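The Snack Box

It was a Saturday, 16th February, and the bus to Prondevmont left at six and it was already ten past three. Ten past three and the box not packed. The box was the whole point.

I had promised my sister the box. Not money, not a lamp, she has a lamp. The box. Every time one of us moves away the rest of us fill it with snacks and carry it over, and whoever gets it eats everything and fills it again for the next one. It went to my brother in August and came back with a crack in the lid, so now it has no lid. Cream plastic, thick rim. Older than two of my cousins.

So. Coat off. Kettle on. Kettle off again, no time.

Everything out of the shopping bags and onto the round table, all of it, one heap on the white cloth with the leaves and berries on it. My mother's cloth. She would have put newspaper down. I thought about newspaper for one second and tipped out the second bag.

I'd bought too much. I knew it in the store and I knew it on the stairs with the handles cutting into my fingers. Forty minutes in that store, up and down the one aisle, and every time I thought done I saw something we used to eat on the back step. Crab roe noodle snacks, the fried golden kind. Rice cakes. The red ones. The blue ones. The dried plums I don't even like, and she doesn't either, but our father did and so they go in the box. They always go in the box. They always come back.

The woman at the register said party? and I said no, one person. She looked at the belt. She put in a free calendar.

The phone rang while I was still sorting. My sister.

"You're not bringing the box," she said.

"I'm bringing the box."

"There's no room here. I'm serious. I've got one shelf. It's over the sink."

"Then you'll eat fast."

"You'll miss the bus."

"I won't miss it if you hang up."

She didn't hang up. She told me about the apartment, the window that looks at another window, the landlord from Erkent who calls her by the last tenant's name. The heating that knocks. I had the phone between my ear and my shoulder and I was trying things in the box, flat ones first, then flat ones out again, then tall ones at the back. I could hear her walking up and down. Four steps, turn. Four steps, turn. It's a small room.

"Is it snowing there?" she said.

"No. There?"

"A bit."

Then she said, in a different voice, "Did you get the noodle ones?"

"What do you think."

"The crab ones or the other ones."

"The crab ones."

Quiet. Four steps, turn.

"OK," she said. "Bring the box."

Half past three. More like twenty to four.

The trouble is there's an order. Nobody wrote it down. Hard things at the bottom, bags that can take it in the middle, rice cakes at the very top becuase they go to dust if you look at them. My mother did it in ten minutes, talking the whole time. She'd pick up a packet, turn it over, read the back as if it was a letter from someone, put it in. The reading was part of it. She read out the numbers too. Fourteen percent, she'd say, fourteen percent of what? And in it went.

I caught myself doing it. Standing there with a bus to catch, reading the back of a snack bag. Percentages. Ingredients in letters the size of ants. I read the whole panel, down to the bottom, and I couldn't tell you one word of it now.
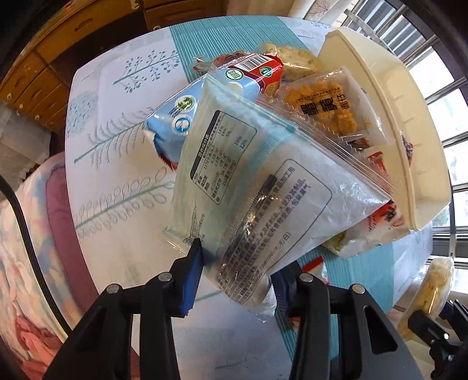
Ten Past Four

Second try. Everything out, start again.

I had been too kind to the small packets, that was the mistake. Small packets don't need a place. Small packets go in the gaps. You put in the big ones and then you feed the rest down the sides with two fingers till they stop going. I remembered this all at once, and I remembered her hand doing it, the ring turned inward so it wouldn't catch.

Red packets down. Plums down, deep, where she won't find them till spring. Blue ones standing up like books. The zip bag I pressed the air out of and zipped again and it blew itself up again, a bit, so I sat it on the side and leaned on it with my elbow while I did the rest. Noodle snacks in the middle with something soft on both sides.

Then I needed tape, and tape was in the cabinet, and the cabinet has small round knobs and one of them comes off in your hand. It came off in my hand. Inside the drawer: batteries, a bus card for Gornent which doesn't even have that bus any more, candles, string, every instruction sheet for every thing we ever owned. No tape. Next drawer. Napkins. Next drawer stuck. I pulled and it gave and the whole lot jumped, and there on top was an envelope with my mother's writing on it.

BOX, it said.

I stood there. Twenty past four, I should not have stood there.

It was only a list. The back of a gas bill, folded in 3, her small slanting writing that ran out of room and turned the corner up the side. What went in the first time, when my aunt left for Malik with one suitcase and a baby. Sesame bars. Haw slices. Rice cakes, TOP, underlined. And then all the times after, a line for each, who and where. Some in blue pen, some in pencil. The last line was me. I didn't know she'd written me down. Malik to Prondevmont, four months in a room over a bakery, and she had come on the bus with the box on her knees because she didn't trust the luggage hold.

At the bottom she'd put what the first lot came to. 275, crossed out. 276. She'd gone back and added it up again. For one! I don't know why that got me but it did. I had to sit on the arm of the chair.

Then I got a pen. It didn't work. I got another pen. I wrote my brother in, August, and I wrote my sister under him, Prondevmont, and then there was hardly any room left on the paper, and I thought well, we'll start another bill.

Quarter to five.

No tape anywhere. String then. String around one way and around the other, over a folded tea towel where the lid should be, and the rice cakes under the towel, on top. TOP. I tied it the way you tie a shoe and then tied the loops. Left over on the table: one bag that would not go in for love or money. I put it in my coat pocket. It stuck out. Fine.

Crumbs on the cloth. I shook it out the window, the leaves and the berries, the teal stripe, the whole thing flapping over the yard, and somebody downstairs shut their window hard. Sorry. Back on the table, crooked. I'd fix it Monday. The cabinet knob I left on the shelf, and I'd fix that too, I've been saying so for years.

Keys. Gloves, one glove. Other glove was under the calendar. Stairs with the box in front of me so I couldn't see my feet, feeling for each step with my heel, counting them under my breath the way we did when we were small. Bag in my pocket crackling every time. The street was wet and the lights were just on.

The bus was there with its engine going. The driver came down to open the hold and held his hands out for the box.

"I'll keep it with me," I said.

"It's big."

"I know. I'll keep it on my knees."

He looked at it, the string, the tea towel with the roosters on it. He shrugged and stood back to let me up. I had to go sideways down the aisle saying sorry, sorry - a man moved his newspaper, a girl pulled in her feet - and then there was a seat near the back by the window, and I got down into it with the box against my chest and my chin on the towel.

Six o'clock and we weren't moving. Five past. I could've had that tea.

Somewhere after the bridge I remembered the bag in my pocket. I told myself it was for her. I held out till the Gornent turnoff, and then I opened it, quietly, a bit at a time, the way you do in a movie theater, and a boy across the aisle looked over anyway. I held it out to him. He took one and then, when I didn't pull the bag away, another.

"What's in the box?" he said.

"Snacks."

"All of it?"

"All of it. There's plums at the bottom. You don't want those."

He thought about this and chewed. Outside it had started to snow a little, she was right, small dry stuff going sideways past the glass. I got the phone out with my clean hand and wrote to her, on the bus, have box, clear the shelf. It took her no time at all to write back.

Cleared it at three, she wrote. Did you remember rice cakes on top.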